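Can a machine do my chores yet? Speaker notes, Fernden evening talk, 11/17/20

Slides are on the laptop. Keep water handy. Start with the wheelie bin story and don't rush it. 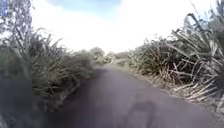
So, the wheelie bin. I moved to a house with a long drive two years back, and every week I drag the bin to the gate and every week I drag it home again, and somewhere in there I started thinking, I work with machines for a living, why am I doing this? That's where the whole talk comes from. I write software for robots all day and then I go home and do everything by hand like my gran did (my gran was faster).

Ask for hands up here. Who owns a robot vacuum? Who still owns an ordinary vacuum as well? Leave the hands up a second and let people look round at each other. Every time I've given this talk the second lot of hands is nearly the same as the first, and I think you could go home after that, you've had most of the answer.

Right. What I mean by a chore. It has to be dull, it has to come round again, and somebody has to notice if it isn't done. Washing up, sweeping, carrying a thing from one place to another, checking a thing is where you left it. I'm leaving out cooking a proper dinner and I'm leaving out looking after people, both of which deserve a better speaker than me.

PART ONE. GETTING THERE

I always begin with getting there, and people look a bit let down, they came for arms and hands! But go through the jobs on your own fridge door and see how many begin with walking somewhere. Bin to the gate. Parcel to the neighbour. Rake to the far end of the garden. If a machine can follow a path outdoors by itself it's got the front half of an awful lot of chores.

And a path is a nice place to begin. Smooth asphalt, one way forward, one way back. If I asked any of you to walk along it you'd do it while reading your phone. For the machine there are a few things going on at once:

Where does the path stop? A dry pale verge against dark tarmac is easy, you could nearly do it with the sort of sums we did at school. A side where long grass leans over and throws shade on the edge is much harder. The machine can't simply treat leaves as a wall, or it'll stop for every bit of grass that nods at it. It can't treat them as nothing either, there might be a post behind them.

What's that dark shape in front of me? With the sun behind, a robot throws its own shadow forward, and it travels along just ahead of it the whole way. (Pause for this, people like it.) I lost a good part of a September to shadows. Our first go at the software would see something dark on the ground, brake politely, wait for it to move, and of course it never moved because we'd stopped. I had a cup of tea and watched it do this. You and I don't even know we're ignoring our shadows, we learned it so long ago.

Then the sky. Bright cloud at the end of a path washes out everything near it, so the bushes far off go pale and soft. You squint. A camera has to pick what it's going to see well, the bright bits or the dark bits, and the good ones swap quickly between the two.

And bumps. Things close by smear when you're moving. Grass right beside you goes to streaks of green and brown, and you can't measure a streak very well.

My score for getting there: three out of four, on a fair day. I'd let one loose on a quiet path and I'd stay within shouting distance. I'd not do it in leaf fall yet. Wet leaves are horrible, they hide the edge and they're slippery too.

If somebody asks about maps, say yes, having a map helps loads, and no, it doesn't save you, because plants grow. Our map was lovely in spring. Come the end of summer the path was a good bit narrower than the map thought it was.

PART TWO. PICKING THINGS UP

Now the arms, hooray. Slide with the table of numbers goes up here. Read out only two of them or they'll nod off.

We ran the sock trial at Antoniadis, the small workshop I was lent space in. One arm, one basket, one job: take a sock out and put it on the table. We did 3353 tries. It got the sock, one sock and only a sock, in 72 per cent of them. I was thrilled for an hour or so! Then I thought about what happens the rest of the time, which is two socks, or no sock, or a sock and the rim of the basket. If a teenager did that you'd take over and do it yourself, and that's exactly what I did.

Soft stuff is hard. A mug is the same mug whichever way up it lands, and a sock is a new shape every time you look at it. Say that slowly.

Bring out the actual sock. Drop it on the desk three times. Ask what shape it is. Somebody always shouts "sock shaped" and they can have a biscuit.

Score for picking up: hard things on a clear table, very decent. Soft things in a heap, come back in a few years.

PART THREE. THE SHOP FLOOR

Change of mood here, because shops and stores are doing much better than houses and I want to be fair about it. Zallix is the one I know best. They're a small outfit who make a flat trolley that carries boxes from the back door to the shelves, and they did something I thought was cheating and I now think is very clever: they changed the shop. Wider aisles, nothing left on the floor, tape at the corners. The trolley isn't bright. It doesn't need to be, the floor's been made simple enough for it.

You can do that in a stockroom. Try doing it at mine. My hallway's got shoes in it and a coat that fell off its hook, and I'm not living in a house laid out for a trolley.

The staff at the first shop had a grumble I'd like to pass on, too. The trolley brought the boxes faster than anyone could unpack them, so the boring walk went away and the bending down got worse. Nobody had asked them which half they minded. If you take one thing to your own work from tonight I'd be happy with that one. Ask first.

Score for the shop floor: carrying, yes, today. Filling the shelf, no. Tidying up after customers, ha.

PART FOUR. THE ONE I LIVED WITH

Poda! I've saved it because I get carried away. Poda is our own little project, a slow wheeled thing that goes out, has a look and comes back. It doesn't lift anything. You send it to see if the gate's shut or if the parcel's on the step. I had it at home for a whole winter and I was ready to be snooty about it, and I ended up using it most evenings when it was chucking it down outside.

What I learned from it was mostly about me. I'd put up with it being slow, I didn't mind that a bit. I would not put up with having to go and fetch it. The moment I'm out in my slippers rescuing the thing that was meant to save me going out, that's worse than no robot at all, and two rescues in a week was enough to make me leave it on its charger for the next one. So when people quote you how often a robot gets the job right, ask what it looks like when it gets it wrong. Does it come home and say sorry, couldn't manage? Or does it sit in a hedge?

(If time's short, skip the next bit and go to questions.)

The cost bit. I get asked for a price every time and I duck it every time. What I will say is count your own hours. Mine came to more minutes than I'd have guessed on the bin, and far fewer on the washing up, which I'd have sworn ate my whole life.

QUESTIONS I USUALLY GET

Will it take my job? Parts of some jobs, and the parts with long straight walks first. Don't be flippant with this one. Last time somebody in the room drove a tug in a warehouse and it was a real worry for them.

What about dogs? Dogs are fine with it after a day or so. Cats ride on it.

Can it do stairs? Not mine. Some can, with legs, and they make a terrific racket.

Does it film the neighbours? Fair question, answer it properly. Ours keeps what it needs to find its way and wipes the rest when it's back on the charger. Tell them to ask whoever sells them one and to get the reply in writing.

Is the bin done yet? No. The path I can do, the gate I can nearly do, and gripping a wet bin handle in the wind I can't do at all. I put it out myself this morning.

Pack the sock. Give the clicker back to the desk on the way out.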